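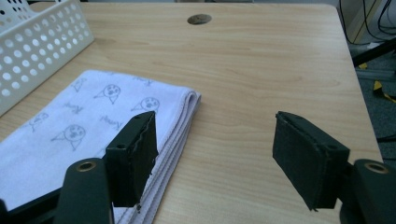 Small Towels and Where They Live
Gallery page of the Skurnville house

When we moved to Skurnville in October, I promised to myself that the linens would finally have a good order. In the old apartment all the towels were in one tall closet in the hallway, and every morning somebody pulled one from the middle and the whole pile came down. Now we have less closet and more rooms, so the towels had to be divided. Several friends asked me how I did it, and on this page I collect my notes, so I don't have to write the same letter many times.

The seal towel

Pale lavender, almost white, with seal faces drawn in thin gray lines. They have round heads, dots for eyes and small open mouths, and between them there are words in a gray script, like handwriting. My niece was very pleased with this towel when she visited us and wanted to take it home. It stayed, but she has the right to use it when she sleeps here.

I fold it in layers, with the hems lying together on one side. For a long time I folded towels the way my mother did, in three parts the long way and then in half. It looks nice on a shelf, but in a basket it opens again. The flatter fold is better for us. If the edges are not exactly even, I leave it so.

The basket

White plastic, with rows of round holes in the sides. I had before a woven one, which was prettier, but it caught the loops of the cloth and pulled out threads. I got the idea of plastic from Marama Ruawai, my neighbor from the second floor, who keeps her kitchen cloths in the same manner. She also told me not to fill a basket to the top, and I obey this most of the time.

The desk

It has a light wood surface with the grain going in fine streaks, a rounded corner, and a round hole for the cables. We bought it used from an office in Bramavholm that was closing, and Tobias Kincaid helped us to carry it up the stairs. He said it was the heaviest desk of his life. It was meant for my computer, but I found that it has the right height for folding, much better than the bed, where my back begins to hurt after 15 minutes. So the computer moved to the kitchen, and on laundry day the desk belongs to the towels.

Some small notes

I wash the printed towels inside a net bag, with a little less soap than the package says. No softener, because afterwards they don't take the water well.

The thick bath towels are not on this page. They live in the bathroom cabinet, rolled, and I have nothing interesting to say about them.

I still look for labels that can be tied to a plastic basket and do not fall off. The paper ones lasted until the first wash of the basket. If you know a good kind, please write to me at the address on the front page. The next gallery will be the kitchen drawers, when I have finished the one with the lids.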